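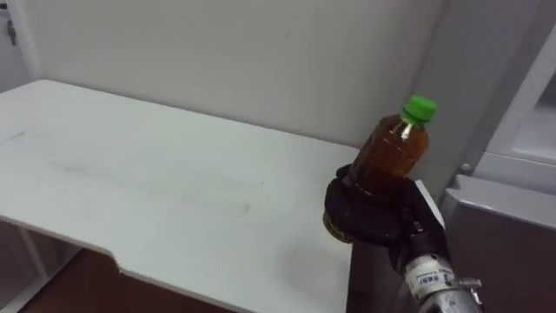
Le thé en bouteille sans étiquette, une bonne idée ?

Hui-mei Chow n'aime pas le mot « glacé ». Elle le dit avant même que j'aie sorti mon carnet. Le thé qu'elle vend sous le nom de Clarik se boit frais, ou à température ambiante, et elle préfère « infusé ». Je lui fais remarquer que le client qui a soif à trois heures de l'après-midi ne fait sans doute pas la différence. « Il la fait au bout de la deuxième bouteille », répond-elle. J'en ai bu deux. J'y reviendrai.

Clarik vend du thé dans des bouteilles en plastique transparent à bouchon vert, sans étiquette papier, surtout à des bureaux et à des ateliers qui commandent par caisses. Les mentions obligatoires figurent sur le carton. L'argument tient en une phrase, imprimée sur les bons de livraison : « Vous voyez ce que vous buvez. » On voit un liquide brun ambré. On verrait à peu près la même chose avec un thé industriel, ou avec du jus de pomme un peu foncé, et c'est par là que j'ai voulu commencer.

« C'est une remarque que les gens font, oui, admet-elle. La transparence ne prouve rien sur la qualité. Elle permet de voir si c'est trouble, s'il y a un dépôt. Avec une étiquette qui fait tout le tour, vous ne voyez que le goulot. »

Un dépôt, dans un thé, est-ce mauvais signe ? Pas forcément, dit-elle. Alors à quoi sert-il de le voir ? Elle réfléchit assez longtemps. « À me téléphoner. Les clients m'appellent, je leur explique. Avec une étiquette, ils jetteraient sans m'appeler, ou ils boiraient sans regarder. Je préfère le coup de fil. »

L'autre argument est écologique, et je m'en méfiais davantage. Retirer une étiquette d'une bouteille jetable reste un geste modeste quand la bouteille, elle, est toujours en plastique. Hui-mei Chow ne cherche pas à me convaincre du contraire. La première version de sa plaquette parlait d'une « bouteille responsable ». L'expression a disparu, à la demande de son associé, Yao-tsung Kao, qui s'occupe de l'infusion et qui nous a rejoints avec une théière dont il ne s'est pas servi.

« Responsable de quoi ? demande-t-il. C'est du plastique. On a essayé le verre pendant un an. Les caisses étaient trop lourdes, les gens posaient les bouteilles au bord des bureaux, il y avait de la casse. Un client nous a envoyé la facture d'un clavier. »

Je lui demande s'il a payé. « La moitié. »

Le verre consigné pourrait revenir, selon lui, pour les clients qui ont une vraie cuisine et quelqu'un pour rassembler les vides. Il ne donne pas d'échéance, et je note qu'aucun des deux n'en parle spontanément. Les nervures moulées dans les flancs de la bouteille, en revanche, le rendent intarissable. Elles permettent, explique-t-il, d'utiliser un plastique plus mince sans que la bouteille s'écrase quand on la saisit. Elles donnent aussi une prise quand la paroi est couverte de buée. Il en a comparé plusieurs modèles avant de choisir celui de Seneviratne, le fournisseur qui livre aussi les bouchons. Pourquoi verts ? J'attendais une histoire de feuilles, de jardin, de montagne. « Les verts étaient en stock », dit Hui-mei Chow. C'est la réponse qui m'a le plus rassuré de tout l'entretien.

Reste une question pratique que la plaquette contourne : sans étiquette, comment distingue-t-on un thé d'un autre ? Clarik propose un oolong torréfié, un thé noir et une orge grillée, qui n'est d'ailleurs pas du thé. Sortis du carton, tous portent le même bouchon. L'oolong et l'orge ont presque la même couleur. Or l'un contient de la théine et l'autre pas, et j'imagine bien l'employé qui ouvre la mauvaise bouteille à dix-huit heures et passe la nuit à fixer son plafond.

« C'est arrivé », dit Yao-tsung Kao.

« C'est arrivé une fois », corrige Hui-mei Chow.

« Une fois qu'on nous a racontée. »

Ils ont depuis fait graver une lettre sur le dessus des bouchons de l'orge. Il faut la chercher. Je l'ai cherchée, je l'ai trouvée en inclinant la bouteille vers la fenêtre, et je doute qu'on se livre à cet exercice entre deux réunions. Un bouchon d'une autre couleur réglerait l'affaire en un instant. On me répond que la commande minimale est de 2000 pièces par teinte et que l'orge se vend mal. Cela se comprend. Cela n'aide pas l'insomniaque.

Parlons des ventes, justement. En janvier, qui n'est pas la meilleure saison pour une boisson fraîche, Clarik a livré 3251 bouteilles. Le chiffre m'a été donné sans que je le demande, à l'unité près, et je n'ai pas eu les livres sous les yeux. Il comprend les échantillons gratuits, ce que j'ai appris en insistant un peu. Combien d'échantillons ? « Une partie raisonnable », dit Hui-mei Chow. Je n'en saurai pas davantage.

Le plus gros client s'appelle Hurken, un bureau d'études qui en met dans toutes ses salles. Un autre, Kilov, a résilié au bout de sept mois. J'ai voulu savoir pourquoi, et l'on m'a parlé de budget. En repartant, j'ai reposé la question à Yao-tsung Kao, seul cette fois, dans l'escalier. « Ils trouvaient que ça n'avait pas assez de goût. Ils étaient habitués au sucre. »

Il n'y a effectivement pas de sucre. C'est ici que je dois rendre justice au produit, avec les réserves d'usage. L'infusion se fait à froid pendant environ 12 heures, à feuilles entières, puis le thé est filtré et mis en bouteille. L'oolong que l'on m'a servi avait un goût net de torréfaction, un peu de noisette, aucune amertume à la première gorgée et très peu à la dernière. Le thé noir m'a paru plat. Je l'ai dit. Yao-tsung Kao a haussé les épaules : « Il est plat. Les gens qui le commandent aiment ça. »

Quant à la promesse de la deuxième bouteille, je l'ai mise à l'épreuve chez moi, à côté d'un thé de supermarché non sucré, versés l'un et l'autre dans des verres identiques. J'ai reconnu l'oolong sans peine. Ma voisine s'est trompée, puis a déclaré que les deux se laissaient boire. Le sien, celui qu'elle prenait pour l'artisanal, coûtait nettement moins cher.

J'ai rapporté l'épisode à Hui-mei Chow au téléphone. Elle a voulu savoir à quelle température j'avais servi. À celle du réfrigérateur. « Trop froid. On ne sent plus rien, à cette température-là. Sortez-le vingt minutes avant, posez-le sur la table et oubliez-le. » J'ai objecté qu'une boisson achetée pour se rafraîchir et qu'il faut laisser tiédir demandait beaucoup à son public. Elle a ri, et elle a répété que le mot « glacé » ne venait pas d'elle.

Sur la conservation, la maison est plus prudente que je ne le craignais. Les bouteilles fermées se gardent au frais et à l'abri de la lumière, consigne un peu embarrassante pour un thé vendu sur sa transparence. Le soleil fonce la couleur et fatigue le goût, reconnaît Yao-tsung Kao, qui déconseille de les aligner sur un rebord de fenêtre, « même si c'est joli ». Une fois ouvertes, il faut les boire dans la journée. Le carton porte la date limite. La bouteille isolée, elle, n'en porte pas, et c'est à mon avis le vrai défaut du système, bien avant la couleur des bouchons. On finit toujours par retrouver une bouteille au fond d'un réfrigérateur de bureau. Celle-là, qui sait de quand elle date ?

« On travaille sur un marquage au laser, près du fond », dit Hui-mei Chow. Depuis longtemps ? « Depuis que vous êtes la troisième personne à me le demander. » Un premier essai a été fait chez Seneviratne. Les chiffres étaient lisibles sur la bouteille vide et disparaissaient dès qu'on la remplissait de thé. Le deuxième essai est prévu avec des caractères plus grands, et elle m'a promis une caisse quand il serait prêt. J'ai demandé de l'oolong.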